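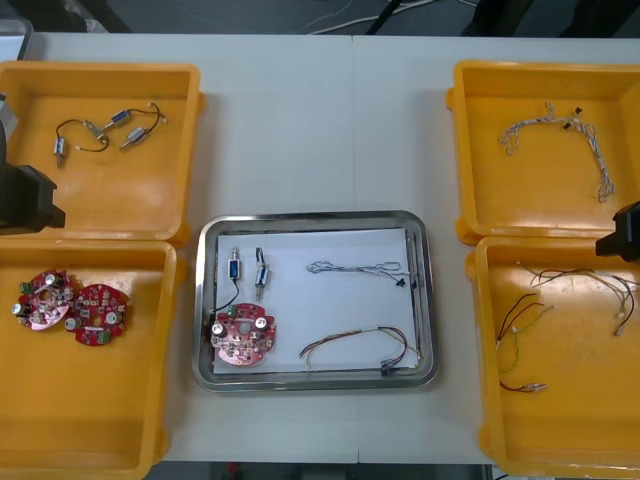 Work table: four yellow bins, steel tray in the middle.

Korarness Button Set — data card

4 min read

Version of July 7, 2018. Maintainer: Abelardo Iturra.

Summary

The Korarness Button Set is a table of measurements for sewing buttons bought in mixed lots from secondhand dealers. Each row is one button. The table was built to test a set of sorting rules by size, hole count and material, and is released in case the measurements are useful to other people who catalog notions. It contains no price data.

Contents

- buttons.csv — one row per button, 13 columns
- lots.csv — one row per purchased lot, 63 lots
- materials.txt — the material codes and the test used for each
- CHANGES — short notes per version

Columns in buttons.csv

`id` is an integer and is never reused. `lot` joins to lots.csv. `diam_mm` is the largest diameter, measured with calipers to 0.1 mm. `thick_mm` is measured at the rim, or at the center if the rim is beveled. `holes` is 0, 2, 3 or 4; a shank button is coded 0. `shank` is one of `none`, `self`, `loop`, `plate`. `material` is a three-letter code. `mat_conf` is 1 to 3, where 3 means the test was repeated with the same result. `color` is a plain word from a fixed list. `finish`, `backmark`, `damage` and `note` are free text and may be empty.

We use ligne sizes nowhere in the files. To convert, divide the diameter in millimeters by 0.635 and round to the nearest even number. Buttons sold as the same ligne often differ by half a millimeter, so the conversion does not work well in reverse.

Material codes

Most codes were assigned by eye and touch under a 10x loupe. Casein and early plastics were checked with hot water and smell. No hot needle tests were done. `SHL` covers all mother-of-pearl and does not separate freshwater from sea shell. `VEG` is vegetable ivory. Dyed pieces with no undyed patch on the back are coded `UNK`, which accounts for 157 rows.

Known problems

1. Lots from the Cabral purchase were washed before measuring. Their `finish` values should be ignored.
2. Rows entered in March used an older color list. "Tan" and "beige" were merged afterward, but "cream" was not.
3. Oval and square buttons have only one diameter. A second column was considered and dropped — too few rows needed it.
4. 70 rows have a backmark that could be read only in part. Missing letters are shown as periods.

Loading

The files are UTF-8, comma separated, with a header row. Quote characters inside `note` are doubled. Spreadsheet programs may turn the backmark "3-4" into a date, so import that column as text.

Related tables

Clidau uses the same material codes for buckles. Sutari is an older list of hooks and snaps with its own codes; a mapping is in materials.txt, last section. Neither is needed to read this set.

Corrections

Send the `id`, the column name and the proposed value. Corrections to `material` should say which test was used. Accepted changes go into the next version and are listed in CHANGES by row.

This site uses cookies to remember your settings. Accept / Manage preferences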